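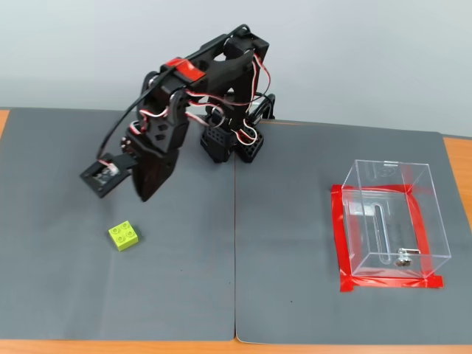 Filed under: Farm life, Soil, Second year
Print this post | E-mail this post to a friend

When I came to work on the farm in Encombe, I thought that I knew something about garlic. My grandmother planted it every autumn behind the house, two short rows, and we ate from it until spring. Then I was asked to help with a field where 2000 cloves must go in the ground before the frost, and I understood that I knew only how to eat it.

This is my second year here, and I promised in the last post to write how the garlic went. Several readers asked also about the drying, so I will try to cover both. Please forgive me if I use the wrong word for some tool. I learned the names from people who were in a hurry.

We grow two kinds. The first is a hardneck which everybody on the farm calls Birkance, after the valley where the owner's family bought the first bulbs. I did not find this name in any catalog, so perhaps it has another one in other places. The cloves are big and the skin has purple stripes. The second is a softneck, smaller and more white, and it has no name with us except "the other one." We sell the Birkance first, and the other one is for the winter, when the customers are less particular.

The planting itself is slow and simple work. You break the bulbs by hand one or two days before, not earlier, and you put aside the small cloves for the kitchen. I was at first too generous and kept small cloves for planting, because it seemed to me a waste. In July I could see exactly where I had been generous. Those bulbs were like walnuts.

We planted 1550 cloves of the Birkance, and the remaining ones were softneck. I had written the number in my notebook on every evening, so I am sure of it. The ground was still soft from the rain, and the last bed was so sticky that I carried half of it home on my boots. The owner told me to stop and wait. I wanted to finish. We finished on Sunday, and that bed was the worst of all when summer came, with the soil closed hard like a plate around the bulbs. I now wait when I am told to wait.

After planting comes the straw. There are different opinions on this, and I have heard all of them at the farm stand. Some growers in our area put no straw and say it only gives a hotel to the mice. We put a thick layer, as thick as my hand is long, and in spring we pull it a little away from the rows where the ground stays cold. We did have mice. They did not touch the garlic, but they lived very well.

Winter I will skip. It was dark and I repaired crates.

In spring the first green points came through the straw, and I must say that I was more happy than a grown person should be about it. From this moment the work is weeding, and then again weeding. Garlic has thin leaves and makes almost no shade, so every weed believes that it is invited. We used the wheel hoe between the beds and our hands inside the rows. I wore out the knees of two pairs of trousers. A neighbor gave me old foam pads from his floor work, and I recommend them very much to anybody who still kneels directly on the ground like I did.

Then the scapes. If you never grew hardneck garlic, the scape is the flower stem, which comes up from the middle and makes one curl, sometimes two. You must break it off, so that the plant puts its strength into the bulb. We do this in the early morning, when they snap clean. By noon they bend and you need a knife. We tied 250 bunches for the market at Sistis, and I did not believe that people would pay money for them, but they were gone before ten o'clock. One woman told me she makes a pesto and keeps it in the freezer in ice cube trays. I tried it and now I do the same, with sunflower seeds, as pine nuts are too expensive for me.

The harvest was in July. The question is always on which day. The books say to look at the leaves, and when the lower ones are brown and five or six upper ones are still green, you dig. In reality the field does not read the book, and one bed is ready while the next one is not. We dug one plant here and there and cut it across to see if the cloves filled the skin. I liked this part, it was like opening a letter.

We loosened the soil with the broadfork and pulled by hand. Do not throw the bulbs. I threw some, in the beginning, into the crate from perhaps two steps away, and I received a short lecture. A bruise on garlic is not visible on the same day, but in October you find it with your nose.

For the drying we hang them in the old barn, in bunches of ten, under the roof where the air moves. The big fan is a Plattner, older than me, and it makes a noise like a truck going uphill. It ran day and night for two weeks. When it rained for four days in a row we also opened the doors on both sides and lit no lamp in the evening, so the moths stayed out. We lost 300 bulbs, nearly all from the sticky bed. Their necks stayed soft and then came a gray mold. I carried them out to the far compost by myself, and it was a quiet walk.

The rest dried well. The cleaning is my favorite task of the year. You sit on an upturned crate, cut the roots short, rub off one dirty layer with the thumb, and the next layer is shining. If you rub two layers it looks more beautiful but it does not keep so long, so I had to teach my thumb to be less proud.

The best bulbs do not go to the market. They are hanging now on a separate nail near the stairs, and they will be the seed for this autumn. It hurts a little to keep the biggest ones back, especially when a customer points exactly at them. We have moved the new beds up the slope, where the water runs off sooner, and the straw is already ordered.

Next time I will write about the leeks, which are behind schedule, and about the fence.

Posted in Farm life | E-mail | Print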